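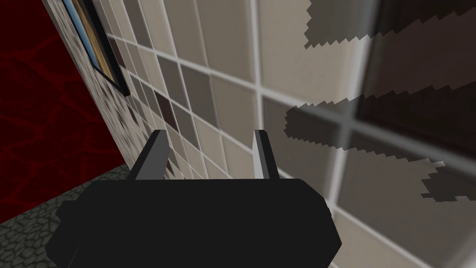
Home | Lists | Archive | Search this list | Subscribe

Lavdale Holiday Hosts – general discussion
Filed under: Owners & Managers › Bookings, Linen & Turnovers
5 min read

Subject: Re: Minimum stays over the long weekend, and the linen question
From: Giuliana Sánchez
Date: March 29, 2022

Hi Junpei, and hello everyone else,

Thank you so much for such a thorough message, and sorry it's taken me a few days to get to it. We had guests in both cottages and then the pump on the tank packed it in, so the laptop has been sitting under a pile of tea towels since the weekend before last. I'm going to answer bit by bit under your text if that's all right, as otherwise I'll wander off and forget half of it.

Junpei Koyama wrote:
> Hi all. We took over the old Guzmán place on the ridge last winter
> and have it set up as a two-bedroom holiday let, sleeps 6 if you
> count the fold-out in the sunroom. This will be our first long
> weekend and I'm not sure whether to set a minimum stay. The
> booking page lets me do it by date range. Do most of you go with
> two nights or three?

Welcome again, and how lovely to have lights on up at the Guzmán place! I used to walk past it with the dog and wonder who'd be game enough to take on that verandah.

We do three nights for long weekends and two for every other weekend, and no minimum at all midweek. I held out against a minimum for years as I felt it was a bit mean, especially for people driving up from the city who can only get away for the one night. Then one Easter we had four separate one-night bookings in a row in the back cottage, and by the end of it I was ironing pillowcases at midnight and snapping at my poor husband over the vacuum cleaner. We've had three nights ever since. If the dates are still empty ten days out, I drop it to two, and they nearly always go. I'd suggest you try the same and see how it sits with you. You can set the later change in advance on most booking pages, though I still do mine by hand because I like to have a look at the weather first.

One thing to watch: if your minimum is three nights, have a look at what it does to the days either side. I left a single orphan night stranded between two bookings most of last March and couldn't work out why it never sold. Of course it couldn't be booked by anybody!

> Second question is linen. At the moment we're washing everything
> ourselves but the line only holds one bed's worth and the dryer
> is slow. Is anyone using a service? I was quoted by Betow, who
> seem good, but they want a minimum order and I don't know if one
> small house gets there.

We've been with Betow for a while now, and I'm very happy with them on the whole. The sheets come back beautifully pressed, and the driver will leave them in the shed if you put a latch on it the possums can't manage. You're quite right that one house won't get to the minimum by itself, at least outside the school holidays. What we do is share. Farah Goh and I are on the one account and the drop comes to my place, and Farah pops down in the ute and collects hers. We split the bill at the end of the month according to the number of sets. I haven't asked her yet (Farah, if you're reading, sorry, I'll ring you tonight!) but I can't see why there couldn't be three of us on it.

If you'd sooner keep it at home for now, buy more sheets. I know that sounds silly when the trouble is washing them, but having three full sets per bed meant I could strip, make up straight away from the cupboard, and do the washing in my own time over the next couple of days. Go for all white, all the same brand, and mark the sizes on the hem with a laundry pen. Queen and double look exactly the same folded, right up until you've tucked in three corners.

> Third, what do you all charge for cleaning? The previous owner had
> it in the nightly rate. I was thinking of a separate fee but
> worry it puts people off.

This is where I expect you'll get a different answer from every person on the list. Ours is rolled into the rate. I've tried it the other way and had guests leave the place like a bomb had hit it on the grounds that they'd paid for a clean, which I suppose they had. Heriberto Espinoza has his as a separate fee and swears by it, and his bookings are longer than mine, so it's less of a sting spread over a week. For short stays I do think people look at the total, get to the last page and feel a bit ambushed.

If you do roll it in, work out what a turnover really costs you, including your own time, before you pick a rate. I sat down with a cup of tea and did ours properly for the first time last year. Over twelve months we'd had 26 changeovers in the front cottage, and I'd been charging as if my labour was free. We put the rate up a little and I didn't get a single complaint.

> Last one, and it's small. The house book. Do people read them?
> Ours is currently a folder with the wifi password and the
> instructions for the wood heater.

They do read them, bless them, especially on rainy afternoons. Ours has grown like Topsy. The wood heater page is the most thumbed of the lot, so do put that one in a plastic sleeve. I'd also add what day the bins go out, how to turn the water off at the mains, where to get a decent coffee before eight, and your own mobile number in writing large enough to read without glasses. I keep mine to one page per topic. There's a separate page for the track down to the creek, with a reminder about snakes in the warmer months. Guests write in the back of it too, and some of the notes are an absolute treat. A little boy drew our chooks and got every one of them right down to the bald one.

You'll want your street address in there as well, on the very first page. Ours is 394 but the letterbox is round the corner on the other road, and if somebody ever had to ring an ambulance I'd hate for them to be hunting for it.

On another matter, for everyone: has anyone had trouble with the Platus calendar sync this month? Mine was showing the back cottage as free on nights I'd blocked out for painting, and I only caught it because someone emailed to ask about parking. I've turned it off and on again and it seems to have behaved since. Heriberto Salazar mentioned he'd had something similar, so if it's happening to more of us I'm glad to write to them on behalf of the group.

Junpei, do come down for a cuppa once things settle. I've a spare luggage rack and a box of coat hangers you're welcome to, and I'd love to hear what you've done with the sunroom.

Warmly,
Giuliana

P.S. Still looking for the owner of the blue casserole dish left at mine after the March get-together. It's a good one, with the lid.

Previous message | Next message | Reply to list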